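Projektbericht: Erprobung des zweiarmigen Greifkits Ludent L2 an einer Umräumaufgabe mit Getränke- und Konservendosen

Modul Projektarbeit Automatisierungstechnik
Bearbeitung: Feng-yi Siu, Hiu-tung Tam
Betreuung: Olga Valcárcel
Abgabe: 6. Mai 2026

1 Aufgabenstellung

Das Labor beabsichtigt, für das Grundpraktikum ein zweiarmiges Robotersystem zu beschaffen. Zur Auswahl standen der Bausatz L2 des Anbieters Ludent und ein vergleichbares Paket von Sumel. Das Sumel-Paket wurde bereits in der Arbeit von Mei-kuen Shih bewertet und ist hier nur als Bezugspunkt von Belang. Zu klären war, ob der L2 ohne Eigenentwicklung für Studierende ab dem dritten Semester einsetzbar ist. Betrachtet wurden Montage, Inbetriebnahme, Bedienung und das Verhalten bei einer einfachen Umräumaufgabe. Genauigkeitsmessungen nach Norm waren ausdrücklich nicht Teil der Aufgabe.

2 Lieferumfang und Aufbau

Das Kit wurde im Februar als Leihgabe über den Händler Lavalell bezogen. Die Lieferung bestand aus zwei Armen mit Greifern, einer Linearachse, den Kameras für die Handgelenke, Halterungen, Kabelsatz und einem Steuerrechner mit vorinstallierter Software. Gestell und Rückwände stammen aus dem Bestand des Labors.

Die gedruckte Anleitung umfasst 149 Seiten und behandelt drei Varianten des Kits in einem Dokument. Für den L2 sind davon nur die Kapitel 2, 4 und 7 maßgeblich, worauf erst im Anhang hingewiesen wird. Die Explosionszeichnungen sind korrekt. In der Stückliste fehlen die Schrauben der Schlittenplatte, die jedoch im Beutel mit den Greiferteilen lagen.

Beide Arme werden auf der gemeinsamen Linearachse montiert. Die Ausrichtung der Schlitten erfolgt über Passstifte und gelang beim ersten Versuch. Problematischer war die Führung der Kamerakabel. Die mitgelieferten Wellschläuche sind steif und müssen mit Reserve verlegt werden, da sie sonst bei gestrecktem Arm Zug auf die Halterung ausüben. In der Anleitung wird dazu kein Mindestbiegeradius angegeben. Auf Anfrage nannte Lavalell einen Wert, der sich mit der vorgegebenen Position der Kabelschelle am linken Arm nicht einhalten lässt. Die Schelle wurde daher versetzt.

3 Versuchsaufbau

Als Ablagefläche dient ein hellgrauer Metallschrank an der Rückwand der Zelle. Seine Oberseite ist eben und liegt deutlich über der Bodenmatte, sodass beide Arme zwei Höhenniveaus bedienen müssen. Als Greifobjekte wurden handelsübliche Dosen verwendet. Neben zylindrischen Formen enthält der Satz eine flache, rechteckige Konserve, die hochkant aufgestellt wird und wegen ihrer schmalen Standfläche als schwierigstes Objekt gilt.

Die Matte mit Rankenmuster wurde gewählt, um die Bildverarbeitung nicht ausschließlich vor einfarbigem Hintergrund zu betreiben. Die Zelle besitzt dunkle Wände. An den Aluminiumprofilen sind zwei Körbe angebracht, die für die hier beschriebene Aufgabe nicht angefahren werden, den Bewegungsraum aber einschränken. Sie wurden in der Software als Sperrzonen hinterlegt.

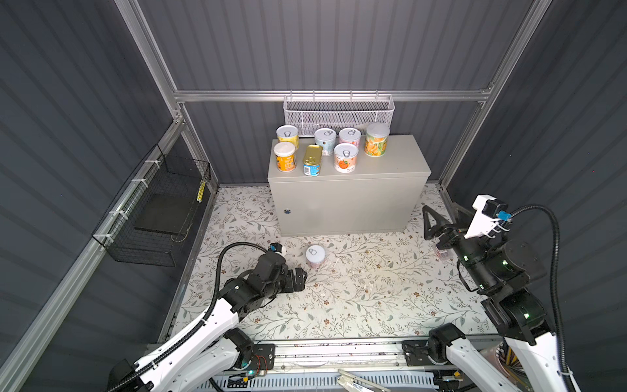
Abb. 1: Arbeitsraum mit beiden Armen. Sieben Dosen auf dem Schrank, eine auf der Bodenmatte.

Die Aufgabe besteht darin, eine am Boden stehende Dose aufzunehmen und auf dem Schrank abzustellen, ohne die dort vorhandenen Objekte zu verschieben. In der umgekehrten Richtung wird eine vorgegebene Dose vom Schrank genommen und auf der Matte abgesetzt. Der jeweils unbeteiligte Arm hält eine Warteposition.

4 Durchführung

Die Bewegungen wurden zunächst manuell über die Bedienoberfläche vorgegeben und gespeichert. Anschließend wurden sie mit kamerabasierter Korrektur der Greifposition wiederholt. Insgesamt wurden 129 Durchläufe ausgewertet. Ein Durchlauf galt als erfolgreich, wenn die Dose aufrecht auf der Zielfläche stand und kein anderes Objekt umgefallen war.

19 Durchläufe wurden als Fehler gewertet. Die Mehrzahl betraf die rechteckige Konserve, die beim Schließen des Greifers kippte. Die übrigen Fehler verteilten sich auf Kontakte mit Nachbardosen in der vorderen Reihe und auf Abbrüche durch die Software, nachdem eine Sperrzone verletzt worden war. Ein Herunterfallen während des Transports trat nicht auf.

Auffällig war die Abhängigkeit von der Anfahrrichtung. Wird eine Dose der hinteren Reihe von vorn gegriffen, muss der Greifer zwischen den vorderen Objekten hindurch. Ein Anfahren von oben ist möglich, wird aber durch den Korb an der Rückwand begrenzt. Die Bahnplanung des L2 bietet hierfür keine automatische Auswahl - die Richtung ist je Objekt von Hand festzulegen.

5 Bewertung

Die mechanische Ausführung ist für den Praktikumsbetrieb ausreichend. Nach Abschluss der Versuche war an den Gelenken kein spürbares Spiel vorhanden. Die Fingerauflagen der Greifer sind Verschleißteile und lassen sich mit zwei Schrauben wechseln. Ersatz wird von Ludent nur im kompletten Satz angeboten.

Die Software hinterlässt einen uneinheitlichen Eindruck. Das Einlernen von Positionen ist nach kurzer Einweisung verständlich. Kam-wah Mak, der das Kit zuvor nicht kannte, konnte nach einer Stunde einen vollständigen Ablauf anlegen. Fehlermeldungen erscheinen dagegen als Zahlencode ohne Klartext, und die Codetabelle in der Anleitung entspricht einem älteren Softwarestand. Die Kalibrierung der Handgelenkkameras muss nach jedem Neustart bestätigt werden, auch wenn sie unverändert ist.

Gegenüber dem Sumel-Paket ist der L2 schneller montiert und benötigt weniger Stellfläche. Sumel liefert die bessere Dokumentation und eine offene Programmierschnittstelle ohne Zusatzlizenz. Beim L2 ist diese Schnittstelle kostenpflichtig und war in der Leihstellung nicht freigeschaltet, weshalb sie nicht bewertet werden konnte.

6 Empfehlung und offene Punkte

Für das Grundpraktikum wird die Beschaffung des L2 unter der Bedingung empfohlen, dass Lavalell eine aktuelle Codetabelle bereitstellt. Für Abschlussarbeiten ist zuvor die Programmierschnittstelle zu prüfen.

Offen geblieben sind das Verhalten bei gleichzeitiger Bewegung beider Arme im gemeinsamen Arbeitsraum sowie der Einsatz der Greiferfinger von Tseng, die laut Datenblatt auf denselben Flansch passen. Die gespeicherten Abläufe und die Fehlerprotokolle liegen im Projektordner des Labors unter dem Kürzel L2-Dosen.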